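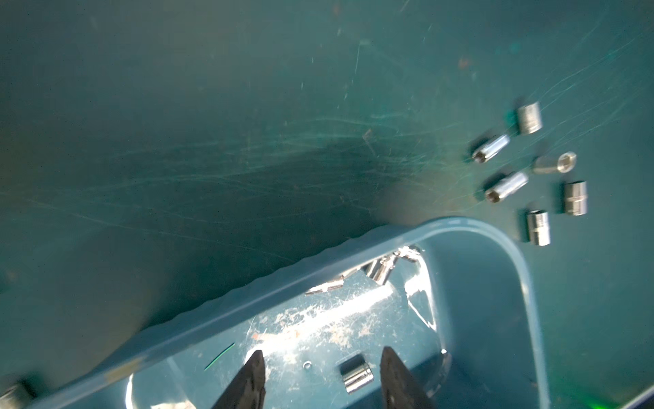 Right, I have now been learning to ride a motorbike at the age of "old enough to know better" and a few of you asked how it's going, so thread time. Get a brew.

1/ Background for the new people: I have wanted to do this since I was a kid on the back of my uncle's bike. I put it off for years. Then in February the bus from Flestton got cut to one every 80 minutes and I thought, well, that's me told.

2/ First surprise was how much of it is going slowly. I'd pictured open roads and a nice jacket. What I got was a car park in drizzle, doing figures of eight round cones at walking pace while a seagull watched.

3/ Slow riding is SO much harder than fast riding. Back brake, bit of clutch, look where you want to go. If you look at the cone you will hit the cone. I have hit that cone so many times I feel I should send it a card.

4/ Someone asked about dropping it. Yes. Twice. Both times at a standstill, both times in front of people. You sort of lower it down in slow motion while making a noise like a kettle. The bike was fine. My left knee went a colour I'd not seen before.

5/ Kit! I got this wrong so please learn from me. I bought boots online because they were a bargain and they fit like two buckets. Sent them back, went to the shop in Celtden and tried on everything they had. Took all morning and the woman there was so patient with me.

6/ Spend the money on the helmet and gloves first. I'd put 400 quid aside for the lot and it nearly all went on the helmet, and I don't regret a penny (ask me again when the insurance comes up).

7/ Also nobody's hands are as warm as they think. Thin liners under your gloves. Cheap, brilliant, get the ones that come up past your wrist or the wind goes straight up your sleeve.

8/ The bike itself is a little Jornance, second hand, one careful owner and then one who clearly kept it outside under a hedge. It is not fast. It is not cool. A man on a mobility scooter said "nice bike" to me outside the chemist and I've been living off it ever since.

9/ I do my own bits and bobs on it where I can. Chain, oil, adjusting the mirrors for the hundredth time. Anything to do with brakes goes to the garage, I'm not daft. If you're starting out, learn to do your chain. It takes minutes and it makes you feel like you know what you're on about.

10/ Theory and hazard perception: do the practice clips. I thought years of driving a car would carry me through and I was wrong. I clicked too early on nearly everything because I'm a nervous wreck who thinks every parked van is about to do something. Which is good on the road and rubbish in the test!

11/ Things I notice now that I never did in a car: drain covers. Diesel patches. Wet leaves. The smell of literally everyone's tea cooking as you go past. Cows, very strongly. And how many people are on their phones at the lights, put it DOWN.

12/ The other riders nodding at you thing is real and I love it. First time it happened I was so chuffed I forgot to nod back and then worried about it for 3 miles.

13/ Longest ride so far was out past the reservoir and back, with a stop for a bacon roll. I was frozen, my bum was numb and I grinned all the way home. Had a bath and fell asleep with the radio on.

14/ Lots of you asking if you're too old / too short / too anxious. I'm all of those. Book a taster session, most schools do them and you don't have to own a thing. Mine lent me the lot, including a pair of gloves that smelled like a wet labrador.

15/ Test is booked for 9/14/22. I've got the emergency stop sorted and the U-turn is, let's say, coming along. It's the U-turn I dream about.

16/ Edit to add as I've had a few messages: yes the Schnyder jacket is warm, no it isn't waterproof whatever the label says, and yes the zip sticks. Put a bit of candle wax on it.

17/ Off out to practise now while it's dry. If you see someone wobbling round the back of the garden centre looking terrified, give us a wave. I won't be able to wave back, I need both hands.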